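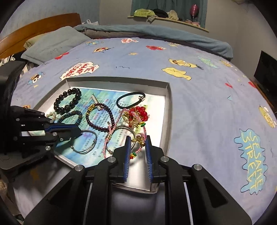 What does a small company need to budget for when it buys handheld grippers to record training data? The hand tools are the first line and usually the shortest one. After them come spare finger pads, storage, the objects to be handled, the hours of the people doing the handling, and the hours of the people who check the recordings afterward.

Amândio Salgado learned the order of those lines by getting it wrong. He runs operations at Moen, a firm in Endstead that sorts and repacks returned goods for online shops. Small accessories make up a large share of what comes through the door: bracelets, hair ties, pins, thin chains, all of it sent back in whatever the customer had handy. Two years ago the company decided it wanted robot arms on that work. It had the arms quoted, and the quote was reasonable. The quote did not cover teaching the arms to pick a bracelet out of a pile of other bracelets.

"I had a spreadsheet with a price for hardware and a price for installation," Salgado says. "There was a row called training. I thought it meant training my staff."

The first plan called for two full robot cells, fenced and wired, with operators steering the arms remotely to produce examples. That would have used most of the year's equipment money before a single order was packed. The second plan, the one Moen went with, put the arms off and started with pairs of handheld grippers, each with its own camera. A person holds one in each hand and does the task. The fingers are the same shape as the ones the arms will carry later, so what is recorded can be used for the arms.

Moen bought 5 pairs. Salgado wishes he had bought four and spent the difference on spares.

Wear is the subject he comes back to most. The soft pads on the fingers touch everything. Beads are easy on them, but wire ends, clasps and pins are not, and a pad with a nick in it holds a thin chain differently from a new one. The company changes pads on a schedule now. In the first months it changed them when somebody complained, and two weeks of recordings had to be sorted by hand into those made with good pads and those made with bad ones. The original budget had no line for pads. The current one does, along with screws, cables, memory cards and a second set of chargers.

The other early surprise was where the work should be done. The plan assumed a bench in the warehouse under even light. Bendik Forsberg, who handles the data side as a contractor through the consulting firm Brurnier, argued against keeping everything on one bench. His view was that an arm trained only on a gray table would learn the gray table. He wanted patterned cloth, printed paper under the goods, soft surfaces, cluttered shelves behind, daylight from one side. Homes have all of that, so part of the recording moved into homes, with staff paid by the session.

"It costs more per hour and you get fewer tries in the hour," Forsberg says. "People need time to set up. You still want it, so you plan for it. I ask clients to write down the split between bench and home before they buy anything."

Moen's split started at almost all bench. It is now a little over half. The home sessions needed their own small budget: travel, a carrying case for each pair, insurance for equipment off the premises, and a box of stock to handle. The insurer took six weeks to answer, which held up the start until November.

Stock was cheap, though it still had to be bought. The company first assumed it could use customer returns. Its lawyers said no, because the goods belonged to the shops until they were processed. Salgado bought mixed lots of costume jewelry instead, 393 pieces in the first order. He looked for things that tangle. Elastic cord, braided cord, beads on chain and stiff wire bangles all behave differently when two fingers close on them, and a pile with only one type in it teaches very little. Shallow trays and box lids came from the packing room for free.

By the end of the first quarter the team had kept 3231 recordings. The number made was higher. Recordings were thrown out for a blocked camera, a low battery, a hand that came into view, or a piece that fell off the bed and was picked up with ordinary fingers. Forsberg advises buyers to budget on kept recordings only and to ask any supplier how it counts.

Checking them is slow. Someone has to watch, mark where the grasp begins and ends, and decide whether the result is usable. Moen gave the job to two people from the returns desk and paid for 139 hours in the first quarter alone. Salgado had put down 40. He says this was the largest error in the whole plan and the easiest to have avoided, as one day of trial work would have shown it.

There was a choice to be made between buying and renting. A leasing company, Trorau, offered the same kind of hand tools on a monthly contract with repairs included. Over twelve months the lease came out more expensive than buying. Over four months it was cheaper. Moen bought, expecting a long project, and Salgado still thinks that was right for his company. He would tell a firm that only wants to find out whether the idea suits its products to rent for one season and give the tools back.

Two questions came up in every budget meeting. One was whether two hands were needed. A single gripper per person would have cut the tool bill nearly in half. For boxed goods one is often enough. For a heap of jewelry Forsberg held out for two, so that one hand could hold down the pile or the tray while the other lifted. Two grippers also means two cameras, twice the storage, and a step to line up the timing of both, and each of those went into the plan as a cost.

The other question was when to buy the arms. The finance side wanted a date. Salgado gave them a condition instead: the order goes in when a borrowed test arm at Brurnier's shop can clear a mixed tray of small goods at a rate the returns desk would accept from a new hire. He wrote the rate into the plan. Finance did not like it at first, but it kept the arm money in the bank for ten months, and in that time the price of the arm they wanted came down slightly.

The test arm has not reached the rate yet. It does well on large beads and hair ties. Loose chain is still a problem, especially when it is wrapped around something else, and thin bangles lying flat are hard for it to get under. The next round of recordings will lean toward those, and a third of next year's stock money has been set aside for chain.

Salgado's current spreadsheet has 22 rows where the first had six. He shares it with other firms in the area when they ask. The hand tools are on row one. Checking hours are on row two, in bold, and the row called training has been renamed.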